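The Short List: What a Home Bar Needs

Gemma Serra keeps her bar in one kitchen drawer and on half of a shelf. She used to have a cart. It had brass wheels and it held 89 pieces of equipment, counting the swizzle sticks, and she sold most of it when she moved from Villanueva to a smaller apartment in Plerkthorpe.

"I kept what I was washing every week," she said. "The rest I hadn't touched since the housewarming."

What she was washing every week was a jigger, a shaker, a strainer, a long spoon and a few wine glasses. She uses the wine glasses for nearly everything, spritzes and gin and tonics included, and she gave her highballs to her brother.

Start with the jigger. Most home drinks go wrong at the pour, and a free pour by someone who doesn't do it for a living can be off by half an ounce. The common double-cone type has a larger cup on one end and a smaller one on the other, usually 2 ounces and 1 ounce. Check before you buy, as some sets run 1½ and ¾, and recipes written for one size get annoying with the other. Lines marked on the inside help with the small amounts. Stainless steel is the standard choice. It takes a dent without leaking and goes through the dishwasher, although any colored band or plating will last longer if you wash it by hand.

Serra sets hers down on a tray. Jiggers drip, and syrup dries hard on a tabletop. Any tray with a rim will do, and it doesn't have to be bar equipment. Children's trays are a good size and cheap secondhand.

Glasses come next. A wine glass with a roomy bowl holds a lot of ice, and ice is what keeps a spritz from going flat and watery in the first ten minutes. Fill the bowl with cubes, then pour.

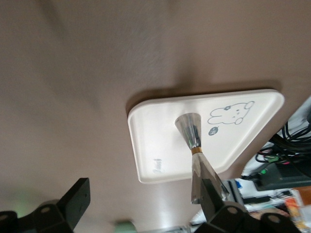
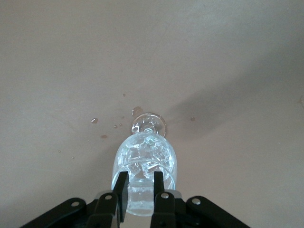
Double-cone steel jigger on a bunny tray; wine glass with ice.

The ice question divides people. Mohsin Marwat thinks wine glasses are a mistake for iced drinks, and that a heavy tumbler keeps everything colder and is much harder to knock over. He has broken enough stems to have given up on them, he said, and he would put the money into a second ice tray before he bought a single glass with a foot on it.

He has a point about breakage. Stemware is easy to tip, and a thin rim chips against a faucet. Serra buys hers one at a time at the thrift store on Ditlow Street and doesn't try to match them. If you are hosting a crowd, tumblers are the safer choice. For two people at a kitchen table, a wine glass is fine.

As for the ice itself, bigger cubes melt more slowly. Ice from a freezer tray picks up odors after a week or so, and a lidded tray or a zip bag takes care of that. Clear ice is nice to look at and makes no difference to the taste. Buy a bag if you're serving more than six people. Home freezers can't keep up.

A few items can wait. A muddler can be replaced by the handle of a wooden spoon. A citrus press is useful in summer, when you're going through limes, and sits idle in February. Skip the bar mat if you have a tray. Skip the smoking kit altogether.

Liliana Greco, who runs the housewares counter at Horkinura, sees customers come in for the big boxed sets around the holidays. She usually shows them the loose pieces first.

"The box has two things you want and nine you don't," she said. "Buy the jigger and the shaker. Come back in a month if you still need the tongs."

Serra did go back for one thing, a second jigger. The first one was always in the sink.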